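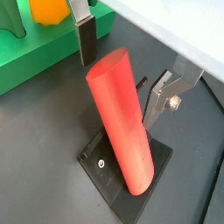 Red cylinder on a black base plate.

NURAU TOY LIBRARY TO REOPEN IN SEPTEMBER

18 Jul 2026. After a long and rather dusty summer of painting, the Nurau Toy Library is delighted to say that its doors will open again in September, with 318 toys and games to borrow and a warm welcome for every family in town.
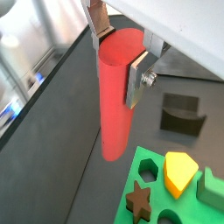

Red cylinder, close up.

"We have missed the noise, we truly have," said director Halina Grabowska. Loans will last six weeks, and joining is free for families with children under school age.
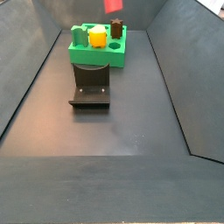
Green shape-sorter block.

Inquiries: Ketsara Wattanapong, Nurau Toy Library.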